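Moved from the US to Flaltidau in November. Several people have asked how the shipping part went, so I'm putting it in one thread. This is only about household goods. Visas and banks are a different headache.

1/ We used Bruner, a small mover with one office at each end. Two other companies quoted us. One was cheaper but didn't include port fees at Gullent, and once I added those in it was the most expensive of the three. Ask every mover for the total to your front door, with port fees and unloading, in writing.

2/ We had 27 boxes, a bed frame, two bikes and a desk. Left the couch and all the lamps behind. The plugs are different here and rewiring lamps wasn't worth the trouble. I don't miss the couch. I do miss one of the lamps.

3/ If you ship less than a full container, your things wait until somebody else's things fill the rest of it. Ours sat in a warehouse for three weeks before it went anywhere. The tracking page said "processing" the whole time. Pack suitcases as if the boxes won't show up for two months.

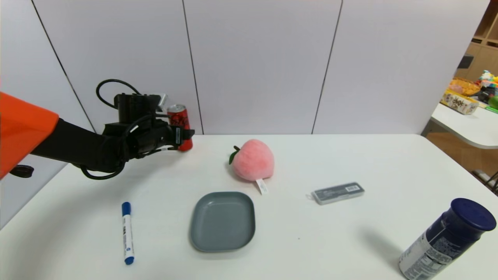 4/ The mover will send you a list of things you can't pack, and you should read all of it. Ours had the usual ones (paint, batteries, propane) and then a long section on food and drink that I skimmed. Anything sealed with liquid in it was out. A soda can like that red one with the silver top is a drink for this purpose, same as a bottle of wine, and one of them in a box is enough to get the box opened. We had hot sauce in the kitchen boxes and had to repack two of them on the driveway while the crew waited.

5/ Spices were fine if they were in store packaging with a label. The ones I had moved into nice glass jars had to go. Gave them to the neighbors.

6/ Next is the inventory, which took me longer than the packing. Flaltidau customs wants every box numbered, with contents and a value for each line. "Kitchen stuff" gets sent back. "Pots, used" is fine. I did mine in a spreadsheet and printed two copies, then needed a third.

7/ Use the secondhand value, what you'd get for it at a yard sale. I put down what we paid for the desk in my first draft and the Bruner office called to ask if I was sure. I was not sure.

8/ Used household goods come in free of duty if you've owned them long enough and you file within 60 days of getting your residence card. The clock starts on the date printed on the card. It does not start when the ship lands. I had this wrong and we filed with nine days left.
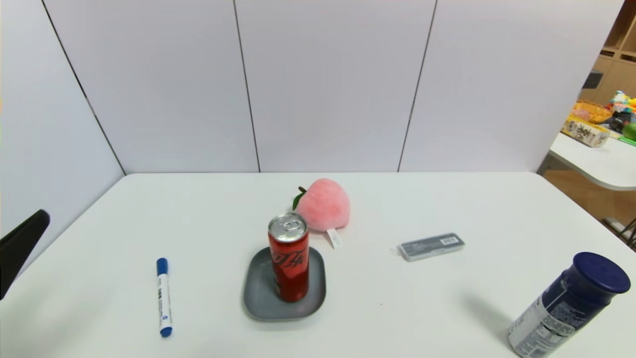

9/ New items go on a separate sheet and this is where most of the questions came from. The officer cares whether something looks new and whether you can say in a few words what it is. Toys are the worst because there are so many of them and they all look new. Put down what the thing is and what it's made of: "plush peach, pink, with leaf" is a good line, "misc. toys" is a bad one. A tag hanging off, like the white one on that peach, may get you asked for a receipt. Printed foreign writing on a package isn't a problem by itself, but be ready to say what's inside.

10/ If your new items add up to more than 2,000 in local money, you need a customs agent to file for you. Ours came in under that, so I did it myself at the counter. The form is four pages. Page three is only for vehicles and you still have to sign it.

11/ The counter at Gullent closes for lunch and does not take cards. There's a cash machine across the street by the bakery. It was out of order the first time I went, and the next nearest one is a long walk uphill.

12/ Storage. The port gives you five free days, then charges by the week, and a part week counts as a full one. We went over by one day and paid 96 for it. Book the delivery truck before the ship arrives, even if you end up having to move the date.

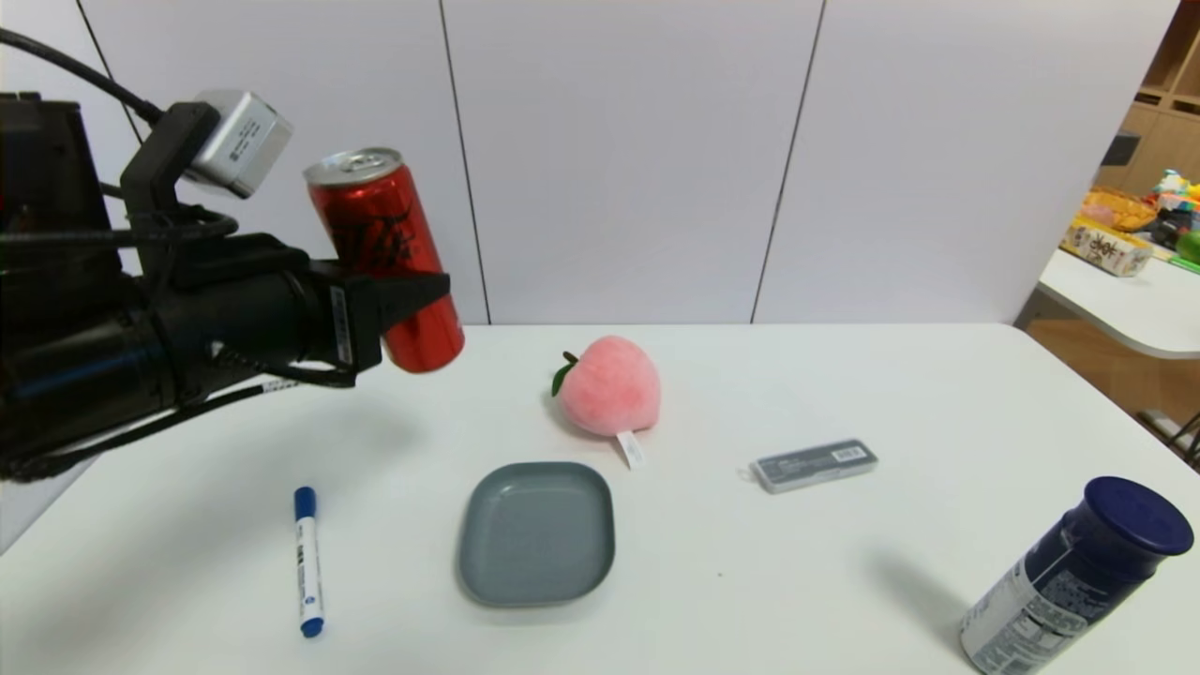
Slim red can with a pull tab, held over a white table.

13/ Delivery day. Our place is on Halliday Street, which is narrow, and the truck couldn't get in. They parked at the bottom and brought everything up on hand carts. Nothing extra on the bill, but I only know that worked out because Bruner had asked for photos of the street ahead of time. Send them even if they don't ask.

14/ Check boxes off against your own list while they come in the door. One of ours was missing and turned up the next morning – it had gone to a family two streets over. If I'd signed the sheet first I think I would have had a much harder time getting anyone to look for it.

15/ Damage: two plates and one bike fender. You have seven days to report it and they want pictures of the outside of the box as well as what's in it. I had already flattened the box. They paid for the plates anyway, and not the fender.
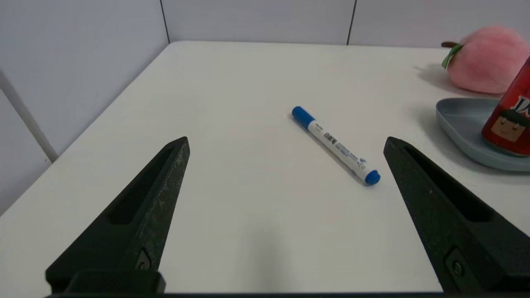 16/ Things I'd ship again: the bed frame, good knives, winter coats, the kids' books. English books for kids are hard to find here and cost a lot when you do find them.

17/ Things I wouldn't: the desk, any bedding (the sizes don't match), the printer, and an entire box of hangers that I packed on purpose and gave a line on the inventory.

18/ I still have the blank inventory spreadsheet with the column headings customs wanted. Reply if you want it and I'll post a link. These are the rules as of February 23, 2026, so check with the port office before you go by anything in this thread.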